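July, late, tea gone cold again

Spent the whole day thinking about wires, so you get wires. Yi-an Ji and I have been arguing since lunch about whether a machine could do our harness work yet, and I said no way, and Yi-an said give it 2 years. We do 60 of these on a good day, by hand, and my thumbs know every one of them! The connector is the easy bit. It's a solid lump of shiny metal with a square flange and four holes, and anything can hold that. Then you get to what comes out of the top – red ones, black ones, the stripy green-and-yellow earth that goes wherever it feels like going.
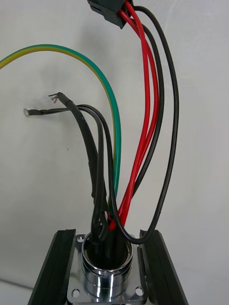 Last edited: July, 11:40 pm

Yi-an's side of it (I'm trying to be fair) is that Akden already has arms packing boxes all night and they don't get sore thumbs. Sure, but a box stays the shape you left it. Put a harness down and every lead flops its own way, and somebody has to find the little ring terminal before doing anything with it. I do that without looking. Same reason I'm still folding my own towels at home, and I would pay real money to stop.

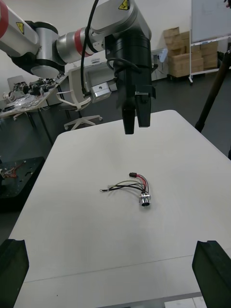

The harness on the white table, arm overhead.

I did give some ground by the end. Picking one up, fine, I'd believe that now. Threading it through a panel and getting the plug seated – ask me when I'm 84. Yi-an bet me dinner on it and I said yes before asking who picks the restaurant. Must remember to order more sleeves tomorrow.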